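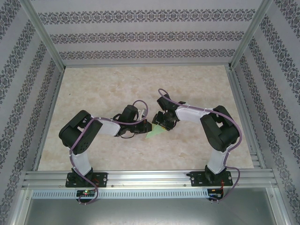 Mirsad Vukadinović wrote to us that a triangle should not be called finished only because it has three corners, and that our first list of fold names made exactly this mistake. He is right, and the label was divided into two for version 2. The old label "triangle" is now "triangle, open edge" or "triangle, closed edge". If you downloaded the files before September, please take the new label table, because the old names will not match anymore.

Jillimden: small folded pieces on a patterned floor

Version 2

What is in the collection

Jillimden has 852 records of small pieces of thin sheet material lying on a flat panel. Each record is one picture and one line in the label table. The line gives the name of the fold, the color of the piece, how much light goes through it, and the place on the panel. The light green triangle is one of the translucent pieces, and these are the ones we get most letters about.

We kept the pieces small on purpose. A big sheet shows its creases well and most people can name the fold quickly. With a small one the crease and the outer edge come close together, and two careful persons can give two different answers.

The surroundings

The floor panel has a beige marble pattern. The walls are covered with pale lavender-gray wallpaper, with dark damask ornaments that go in horizontal bands. We were asked several times for a plain gray version. We do not have it. A real table or a real kitchen counter has some pattern too, and a pale piece on a veined surface is a problem that we wanted to keep inside the collection.

If you need to remove the wallpaper, crop to the panel. The ornaments are much darker than the panel and they will pull any automatic contrast setting in their direction.

Columns in the label table

record: the number of the record, without zeros in front.

fold: one of 7 names (flat, half, quarter, triangle open edge, triangle closed edge, strip, loose). "Loose" means that there is a crease but the layers do not lie on each other.

color: an ordinary color word, with "light" or "dark" before it when it helps. We do not give color codes. The same piece looks different near the wall and in the middle.

light: "translucent" or "opaque". This is judged by eye from the picture. When the labelers did not agree, the field says "unsure".

place: left, middle or right of the panel.

material: paper, fabric, or unsure. Please read the next section before you use this column.

About the material column

Many small pieces cannot be told apart by looking. A thin stiff fabric with a sharp crease looks like paper, and soft tissue paper looks like fabric. In version 1 we asked the labelers to choose always, and the result was a column full of guesses. In version 2 the word "unsure" is permitted and it appears in 99 records. We ask you not to fill these fields by yourself and then publish the numbers as ours. If you train something to predict the material, leave these records out or count them as a separate group.

How the labels were made

Every picture was seen by two labelers, Amin and Onia, who worked separately and did not see the answers of the other. When the answers were different, they discussed the picture, and the agreed answer went into the table. The separate answers are kept in the Sellum folder, also the ones which we find a little embarrassing today. Sellum has the same record numbers as the main table, so you can join them without difficulty.

The labelers worked on ordinary office screens. Colors were not calibrated.

Known problems

The words "half" and "strip" are still too near to each other. A narrow rectangle folded once along its long side received both names in different months. We wrote a rule for it (if the long side is more than three times the short side, it is a strip), but the older records were not all checked again.

Light green and pale yellow are mixed up in some records where the piece is translucent, as the beige of the panel comes through.

The place column uses the view of the picture, so "left" is left for the reader. One earlier note in Sellum says the opposite. The note is wrong and will be removed.

Corrections

Send us the record number, the column, and what you think should be there. A short reason is welcome. We answer slowly, but we read everything, and accepted corrections are written in the change list with the name of the sender if the sender agrees.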